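Sunday, November

Got up late and had the simulator running before the coffee was done. The plan for the weekend was to compare the two grippers in simulation before deciding which one to put on the real arm at work, and I only got through half of it on Saturday because the Manik controller would not load its joint limits. I had left an old config in the folder. Once I deleted it, everything loaded the first time.

So today was for the comparison. Gripper A is the Gandport two-finger, the wide one. Gripper B is the Gachanja, which is narrower and has the softer pads. Same arm, same scenes, same controller for both. I set 30 grasp attempts per gripper on the small parts and left the speed alone. I also turned off the automatic retry, so a miss counts as a miss.

The Gandport went first. It got 17 of the 30. Most of the misses were the same kind of miss. The fingers come in at the right height, but the body is so wide that the planner backs the wrist off to clear whatever is next to the part, and then the fingers close on one corner and it slides out. A couple of times it never closed at all and just timed out above the part.

Then the Gachanja. I expected it to do a lot better and it didn't. It missed 11, so it got 19, two more than the other one. The narrow body helps in tight spots, but the pads in the simulation are too slippery. I looked at the friction value and it is the default one, so I don't trust this number much. The real pads are grippy enough that you can hang the gripper off a table edge by them. I wrote myself a note to measure the friction properly on the bench before I run it again.

Had lunch, did laundry, called the landlord about the radiator. It still knocks at night.

In the afternoon I worked on the wrist camera. The Clorkik mount lets you set the camera at different tilts, and I wanted to know how much of the fingers I would see at each one. With the Gandport on, the body takes up a lot of the bottom of the view no matter what I do. At a tilt of 10 degrees I can see both fingertips but not much of what is past them. Tilting it further out gives me more of the room and less of the fingers. I want both fingertips in view at all times, so I am going to stay near the small tilt and maybe move the mount back a little.

I also ran the arm through some odd wrist poses to see what the camera gets when it isn't pointed down at a work surface. The detector has to cope with that, and so far it does not cope very well. It keeps giving me part detections on the stone wall texture, probably from the dark patches. I saved a few views to go over later. 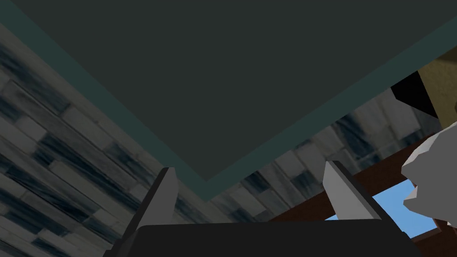
Wrist view, Gandport fingers open, nothing in the grip. Stone wall on the left and dark panel overhead.

I tried raising the detection threshold and that got rid of most of the false hits on the wall, but it also lost the smallest parts when I went back to the normal pose. Put it back where it was. A plainer wall texture would hide the problem, but the shop at work has plenty of busy background too, so I would only be putting it off.

Left to do: friction on the Gachanja pads, rerun both sets, try the mount farther back, and rename the log folders, which are a mess. Quit at five and made soup.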